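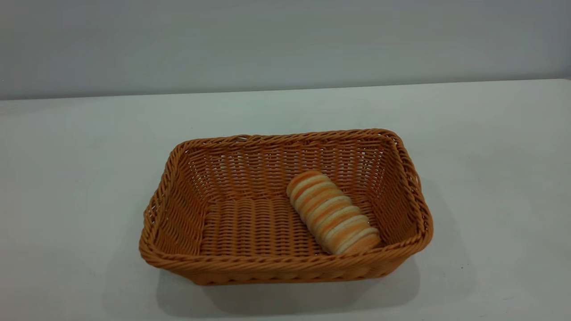 Bread roll in a woven basket on a white tabletop.

Nedard Releases Skakley 2, a Windows Utility That Finds Out Why a PC Will Not Stay Asleep

New version keeps a plain-language log of every wake event, adds laptop support and removes the need for the command line

WOUTERS, January - Nedard, a maker of small system utilities for Windows computers, today released Skakley 2, the new version of its sleep and wake troubleshooting program. Skakley 2 watches a computer as it goes to sleep and wakes up, records which device, timer or program was involved, and shows the result in a single window. Where a setting can be changed safely, the user can change it from the same window and change it back later.

A computer that wakes up at 3 a.m. with its fans running is a common complaint among desktop owners. So is a computer that never goes to sleep at all, or one that shuts off its screen but leaves everything else on. The causes are usually ordinary. A network adapter may be set to wake the computer whenever certain traffic reaches it. A mouse on an uneven desk may send enough movement to count as input. A scheduled update or backup may have permission to wake the machine, and an audio program may tell Windows that sound is still playing after the window has been closed.

Windows keeps some information about these events, but it is spread over Event Viewer, Device Manager, Task Scheduler, the power plan settings and a command-line tool. The last wake source is often listed as unknown. Skakley 2 reads from all of these places, compares the times, and puts the entries that belong together on one line.

What is new

The first version of Skakley only reported the most recent wake event, so a user who missed it had to wait for the next one. Skakley 2 keeps a history. Each entry gives the time the computer went to sleep, the time it woke up, the likely source, and how sure the program is about it. Entries marked "likely" or "unclear" can be opened to see the raw records they were based on, and those records can be copied as text for posting in a support forum.

Other changes in this version are:

A "Why am I awake?" button, which lists the programs and drivers currently asking Windows to keep the computer on.

A device page, which shows the hardware allowed to wake the computer. Each device has an on/off switch. Keyboards are marked with a warning, so that a user does not turn off every means of waking the computer by accident.

A schedule page, which collects tasks with permission to wake the computer. The permission can be removed without deleting or disabling the task.

An undo list. Any change made through Skakley 2 is recorded there with its old value. Changes can be reversed one at a time or all together.

A check for fast startup, hibernation and hybrid sleep, with a short explanation of what each setting does on the computer in question.
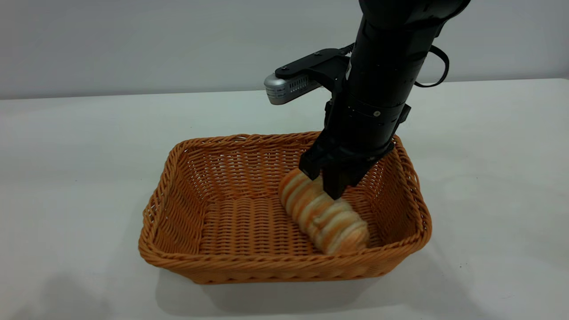
Black robotic arm with its gripper on a loaf of bread in a woven basket.

Laptop support

Laptops were not supported in the first version. Many newer laptops use a low-power idle state in place of the older kind of sleep, and a laptop in that state can do work in the background with the lid closed. Owners tend to notice when they take the machine out of a bag and find it warm, or when a battery that was full in the evening is half empty in the morning.

Skakley 2 detects which sleep states a laptop offers and adjusts its pages to match. On computers that use low-power idle, the history shows how much battery charge was used during each sleep period and which components were active for the longest share of it. The program does not try to force an older sleep state on hardware that does not offer one. Nedard decided against including such a feature after seeing test laptops fail to wake up properly when it was used.

How it was tested

The public test of Skakley 2 drew 1,909 installations on desktops and laptops. Testers could choose to send in their sleep history, with file names and account names removed before anything left the computer. The reports were used to improve how the program handles wake events with no stated source, and to build the list of known devices included with this release. That list now covers 301 network adapters, docks, hubs and input devices, with notes on how each one behaves when wake permission is switched off.

The most common cause in the reports was the network adapter, followed by scheduled tasks. USB hubs came third. Several testers had already replaced a power supply or reinstalled Windows before joining the test, and in some of those cases the cause was a single checkbox in the adapter's settings. Nedard suggests looking at software settings before buying parts, though it also notes that a failing power button or a loose front panel cable can cause the same symptoms. Skakley 2 cannot detect a bad cable directly. If a computer keeps waking up with the power button listed as the source and nobody near it, the program will suggest checking the connection.
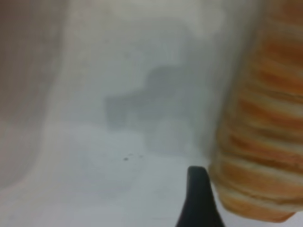

Long-running tests were done at the company's office in Wouters on older desktop computers, including machines with mechanical hard drives. Drives that take a long time to spin up can make a computer look frozen after waking, and some users respond by holding down the power button, which can damage files. Skakley 2 records the time from wake signal to first successful disk read, so that a slow drive can be told apart from a real hang. A drive that gets slower over several weeks will be flagged, and the user will be advised to make a backup.

Working with Virkska

Users of Virkska, Nedard's startup manager, can open Skakley 2 from the Virkska menu. The two programs share one background service, so running both does not add a second one. Virkska is not required. Users who remove Virkska can keep Skakley 2 and its history without reinstalling.

The background service writes one small entry each time the computer sleeps or wakes and is otherwise idle. It takes up roughly 2 megabytes of disk space, not counting the history, which can be cleared at any time. The service has no wake permission of its own.

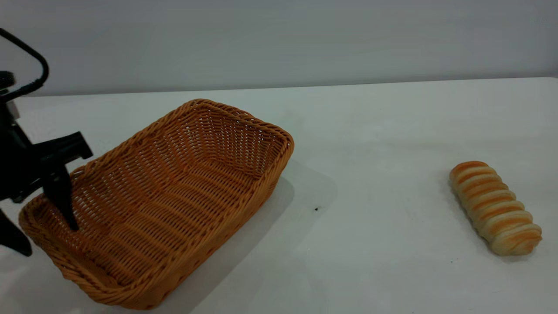 Robotic arm and woven basket, with a single bread roll on the right side of the table.

Privacy

Skakley 2 works without an account and without an internet connection. It does not send reports unless the user presses the button to do so, and it shows the full text of a report before sending. Update checks are off by default and can be set to run when the program is opened.

Known limits

Skakley 2 needs administrator rights to change device and task settings. It can be run without them in view-only mode. On work computers managed by an employer, some settings may be locked or may return to their old values after a restart. In that case the program shows a lock symbol and leaves the setting alone.

Wake settings stored in the computer's BIOS or firmware cannot be changed from Windows. These include wake on a set clock time and, on many boards, wake from a keyboard when the computer is fully off. Skakley 2 lists the ones it can read and tells the user where to look for them, but menu names differ from one board maker to the next.

Virtual machines are not supported. Computers with two operating systems are supported, but the history only covers the time spent in Windows.

Availability

Skakley 2 is available now as a download from the Nedard website. It can be used with all features for 60 days. After that, the history and the "Why am I awake?" button stay available at no charge, and a license is needed to change settings from within the program. Changes already made stay in place and can still be undone. Owners of the first version can upgrade for free using their existing key.

A portable edition for repair shops, which runs from a USB drive and leaves no service behind, is planned for later in the year.

About Nedard

Nedard makes troubleshooting and maintenance utilities for Windows desktops and laptops. Its programs include the Skakley sleep and wake monitor and the Virkska startup manager. The company is based in Wouters.

Press and review copies can be requested through the contact form on the Nedard website.

Comments

deskfan_rt
Mine was the network card. I had turned off the "allow this device to wake the computer" box ages ago but a driver update turned it back on. Does version 2 tell you when that happens or do you have to go look?

oldtower
It shows up in the history as a changed setting. You get a yellow mark next to the device. No popup, at least I never got one during the test.

deskfan_rt
Good enough, thanks.

m.pell44
Will the portable edition work on a PC that boots from an external drive? I have one set up that way and it wakes up every single night a little after 2.

quietcase
Check the schedule page first. Same kind of thing here and it was a maintenance task. I took away the wake permission and left the task on, and it runs when I log in now.

m.pell44
Found it, it was the backup program. It had two tasks and I had only ever seen one of them.

hinge_and_lid
Still on the old version on my desktop. Does the upgrade keep the settings or do I need to write them down before installing?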